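About Us

Hi, I'm Marites Bautista, and Drindanen is the small company I started with Ravinder Lavoie in a rented room above a tile shop. We write house rules for people who work with robots and grippers. If you've ever been handed a binder of safety procedures and quietly put it on a shelf, you already know why we have a business!

I came out of a packaging plant, where I spent years on the floor and then a few more writing the instructions for the floor. Ravinder came from Verkico, where he checked other people's machine guarding for a living (he still can't walk past a conveyor without looking for the stop button). We met arguing over one sentence in a lockout procedure. It got rewritten 7 times and I still think my version was better.

What we make is short. A typical Drindanen rule set fits on a few pages, in words the newest person on the crew can read out loud without stumbling. We do read them out loud, by the way -- that's how we find the bad ones. If a rule says "ensure adequate clearance," we go back and ask how much, measured from where, and who checks. We don't replace the formal standards that apply to your equipment, and we'll tell you when you need a certified assessor instead of us.

Our biggest job so far was for Charbonneau, who had 792 separate instructions spread over binders, wall signs and one very old laptop. Ravinder and I read every one. They now work from 30, and the crew leads helped write most of them. We've also put together Kamen, our free starter set for hand-held and tabletop work, which has been downloaded over 3000 times.

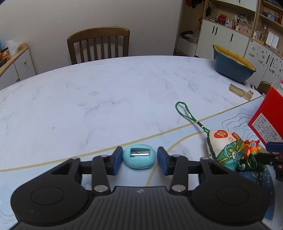
Kamen is the part of the job I'm fondest of, I'll admit. It covers the plain stuff: start with the fingers open, keep your free hand out of the gap, know what you're picking up before you close on it. That last one gets people, and small household things are great for teaching it. Take a pencil sharpener like the light-blue one between those fingertips -- rounded like a pebble on the outside, with a metal blade in the slot on top. So the rule asks you to name any sharp part first and choose your grip second. We also ask people to look at what's close by, and a braided cord with a loop in it, like the green one on that sachet, goes on the list of things to move away before you start.

If you'd like us to look over your rules, send us the messiest page you've got. One of us will read it and write back with questions, usually quite a lot of them. The first read is free.

Page last updated May 18, 2026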